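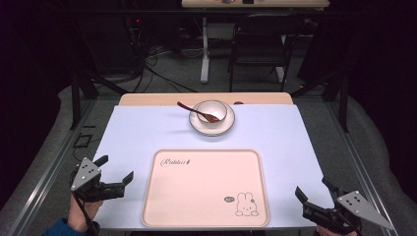 Pourquoi la surface de l'entrepôt de Zutmont diffère-t-elle entre l'annonce et le bail ?
L'annonce reprend la surface brute, murs et quai compris, alors que le bail ne retient que la surface louable.

Ticket 854 – Portail Clindine, module Annonces
Statut : rouvert
Ouvert le 4 septembre

Constat du demandeur : 595 m² en ligne, 9 de moins au bail. L'explication ci-dessus me laisse dubitatif. Si l'on retire vraiment les murs et un quai de chargement, l'écart devrait être bien plus grand.

Essai 1 : cache vidé, fiche republiée. Aucun changement. On me l'avait présenté comme « la solution habituelle ».

Essai 2 : import relancé depuis le fichier Leinonen. Même valeur. Le fichier date de février, avant la division du lot 5, ce que le support n'avait pas relevé.

Essai 3 : saisie manuelle de la surface du bail. Acceptée, puis écrasée par la synchronisation suivante.

Réponse du support : « comportement conforme ». Conforme à quoi ? Le propriétaire, Idham, vend l'immeuble et l'acquéreur lira les deux chiffres.

Demandé : le plan de mesurage d'origine et le blocage du champ surface. Synchronisation suspendue sur cette fiche en attendant. Je ne clôture pas sans le plan.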